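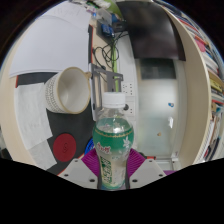

What is version control?

When people write a computer program, they change it all the time. They add new parts, take old parts out and fix mistakes. A big program can be changed 200 times in a week. Version control is a tool that remembers every one of those changes.

The program itself is written as text, in files, a bit like a very long story made of many chapters. Programmers call this text code.

Why saving is not enough

Think about writing a story on a computer. You press save, and the new story takes the place of the old one. If you deleted a good page on Monday and want it back later, it may be gone.

Some people get round this by making copies. They end up with files called story, story new, story new 2 and story really final. After a while it is hard to tell which one is the right one. Programmers used to do this too, and it caused a lot of muddle.

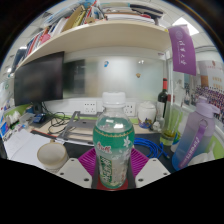 What is a commit?

A commit is a saved step. When a programmer has finished a small piece of work, she tells the version control tool to keep it. The tool stores what changed, who changed it and the date and time.

The programmer also writes a short note called a commit message. A good message says what was done. Suppose the program is a game called Vuven, in which a fox jumps over walls. The messages might look like this:

Make the fox jump higher
Fix the spelling of "score" on the first screen
Add a sound when the fox lands

A message such as "changed stuff" is not much help to someone reading it in December.

All the commits together are called the history. You can look at any step in the history and see how the program was on that day. If the game worked yesterday and is broken today, you can look at the commits in between to find out what went wrong. You can then undo the bad step.

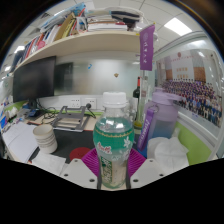 A drink bottle with a white screw cap and a green label.

What is a branch?

Sometimes a programmer wants to try an idea without spoiling the program for everyone else. She makes a branch. A branch starts from the same code as the main program and then goes its own way, like a branch growing from a tree trunk.

If the idea is good, the branch is joined back on to the main program. This is called merging. If the idea is bad, the branch can be thrown away and the main program stays as it was.

What is a conflict?

Two people can work on the same file on the same day. Most of the time the tool can put their work together by itself. But suppose one of them changes the fox's lives from 3 to 8, and the other changes the same line from 3 to 2. The tool can't know which number is right, so it stops and asks. This is a conflict. The two people talk about it, pick a number and carry on.
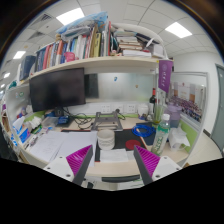 Books and folders on a long shelf over a desk.

Words to remember

Code: the text that a program is made of.
Commit: one saved step, with a message.
History: all the commits, in order.
Branch: a separate line of work.
Merge: to join a branch back on.
Conflict: when two changes don't fit together.

Written by Uliana Ivanyshyn for the Flodbridge children's pages. Oct 12, 2019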